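Home Forums Plants Indoors Care and Watering Search Log in

Overwatering or low light? Leaves dropping since February

svenja_a
I have a potted plant that did fine for years and has been dropping leaves since February. I water it every 8 days, 200 ml each time. My neighbor says that's too much. My sister says the room is too dark. I'd like to settle this before I buy a grow light. Two pictures. 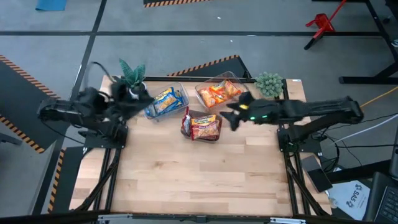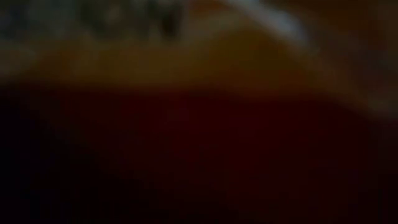 First picture: the plant is toward the upper left, near the clear container.

Erham_Roltlow
Stop watering on a schedule. Push a finger into the soil up to the second knuckle. If you feel any damp at all, leave it alone. I killed three plants with a calendar before I learned that.

z.jacobs
I don't agree that schedules are the problem. I've watered on a schedule for years and adjust it twice a year, once in spring and once in fall. What does the pot have for drainage? If there's no hole in the bottom, 200 ml every 8 days will add up, whatever the light is.

svenja_a
There is a hole, and a saucer under it. I don't empty the saucer.

z.jacobs
Empty the saucer. Give it half an hour after watering and pour off what's left.

vlasta_h
I'd look at light first. A plant in low light uses less water, so the same amount that was fine in a bright room is too much in a dark one. You can both be right here. How far is it from the window?

svenja_a
Far. Other side of the room, and the window faces north.

vlasta_h
Then move it before you spend anything. Most of the cheap lights are weak. I bought one for 400 crowns and returned it.

Erham_Roltlow
Moving it and changing the watering in the same week means you won't know which one helped. Pick one.

vlasta_h
She wants the plant to live. She isn't writing a paper. Do both.

jarmila.p
Has anyone asked about roots? If it has been in that pot for years it may be full. Slide it out and look. White and firm is good, brown and soft means you need to cut and repot. Go up one pot size only. A big pot holds too much water.

z.jacobs
Agree on the pot size. I would wait on repotting if the roots look healthy, though. Fall is a poor time for it.

svenja_a
Thanks. I'll check the roots tonight, move it closer to the window and start emptying the saucer. No light for now.

Related threads
Bottom watering vs. top watering
Fungus gnats in new potting mix
North window plants that do well
Is tap water fine after sitting 24 hours?

Last updated: Oct 18, 2020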